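Theresia Moser ran the July open day at Arkska, and she was still answering questions at the door when we sat down at four in the afternoon. The sign-in sheet had 101 names on it, a good many from Killville.

"I expected 33, the same as last year," she said. "We ran out of chairs before lunch."

Moser came to Arkska from Kozma, where she worked on conveyor lines. Her job now is teaching robots to pick up things that bend. The open day was her idea – she wanted people to try the hand-held grippers themselves and see how the training starts. 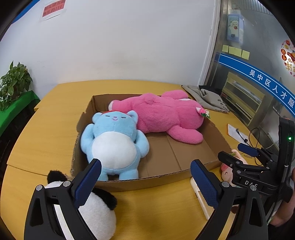
Soft objects are the hard part, according to Moser. "A metal bracket is the same shape every time you reach for it. A toy gives when you squeeze it, and it lands differently whenever you put it down." She likes large plush toys for this, and the light blue bear on its back in the cardboard box, with the pink one face down behind it, is the sort of layout she means. "You have to decide which one to take first, and where to hold it. People do that without thinking."

Visitors got 2 minutes each. Most squeezed too hard at first, Moser said, and children picked it up faster than their parents.

The recordings go into a program called Tustereo, which her team has been building for almost two years. I asked when a robot would be able to tidy a whole room with it.

"I don't give dates," she said. "Ask me about one box."

She plans to hold the next open day in a bigger room, with more time per visitor.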